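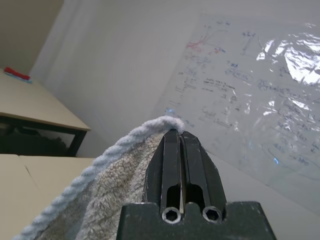

Manipulation de textiles : la bordure comme repère de saisie

L'équipe de Benedicta Atinga, au laboratoire Rondonuwu, publie une méthode de saisie des textiles épais fondée sur le suivi de la bordure et non sur la reconstruction complète de la pièce. Le rapport technique, mis en ligne le 16 juil. 2025, porte sur des serviettes en tissu bouclé, matière difficile pour les estimateurs de forme usuels : la surface est peu contrastée, les plis s'y masquent les uns les autres et la profondeur mesurée est bruitée par les fibres.

Le système, baptisé Dakevham, n'utilise que la caméra montée au poignet du bras et une pince parallèle à deux doigts. Un réseau segmente le bord visible, en déduit une tangente locale, puis oriente les doigts perpendiculairement à celle-ci avant la fermeture. Les liserés torsadés donnent les meilleurs résultats - leur motif en spirale fournit un signal périodique que le réseau retrouve même lorsque le tissu retombe sur un doigt. Les ourlets plats, cousus ton sur ton, restent nettement moins bien détectés.

L'apprentissage repose sur 900 démonstrations téléopérées, enregistrées en intérieur sous éclairage diffus. L'évaluation comprend 40 essais par configuration, sur quatre serviettes absentes du jeu d'entraînement. Une saisie est comptée comme réussie si la bordure reste pincée pendant tout le levage et jusqu'à la dépose. Dans la meilleure configuration, le taux de réussite atteint 80 %. Les échecs relèvent surtout de deux causes : prise simultanée de deux épaisseurs, et glissement de la bordure lorsque les pointes se referment trop près du bord.

Siu-ming Liu, coauteur, précise que la politique de commande ne reçoit aucune mesure d'effort. « Nous voulions savoir jusqu'où va l'image seule. Pour la double épaisseur, elle ne suffit pas, il faudra un capteur dans les doigts. » Une version instrumentée de la pince est à l'étude avec la société Plernura.

Le rapport ne traite ni du pliage ni de l'empilement. Les poids du réseau et les trajectoires de démonstration sont déposés sur la plateforme Fivier - le code de commande du bras n'y figure pas encore.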